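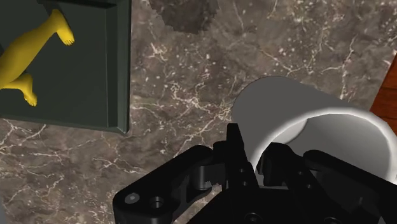 Does a master's thesis have to be defended before the diploma date is set? I finished mine in September, 70 pages on sales law, with a running case about a stone seller and a buyer who says the slab isn't what was ordered. Dark brown marble with cream-white veins, like this countertop, is the kind of thing they argue over. My supervisor gave me a 9 for the draft, but the law school office says the grade doesn't count until the defense -- and the next slot is after the graduation deadline. Can I still graduate this term?
Gandulent
11/20/22

Check your exam rules first. At my school the diploma carried the date of the last requirement you passed, and the defense was a requirement, so a draft grade meant nothing on its own. You can ask the exam board for an earlier slot. Put it in writing, attach the supervisor's approval, and name the deadline you would miss. I did this and had a reply in 2 weeks. They moved me to a smaller room with one examiner fewer, and that was fine with the rules.
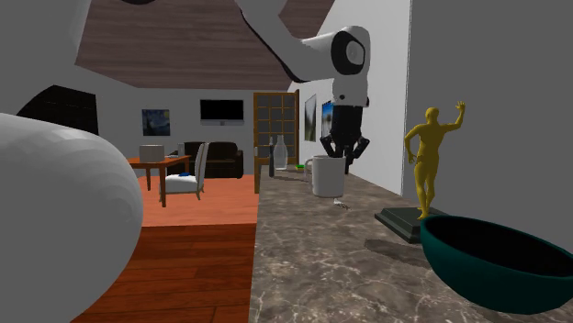
White mug on the marble counter

Also ask if you can defend by video. Some boards allow it if both readers agree.
Birkar

Mine was 100 pages and they still made me wait. Just call the office.
Tetteh

What Birkar said about the date is right for most law programs, but the ceremony is a separate matter. Our school let people walk at the ceremony with the defense still open -- you got an empty folder and the diploma came by mail later. If you need proof for a job, ask for a signed list of passed courses.
Mirkus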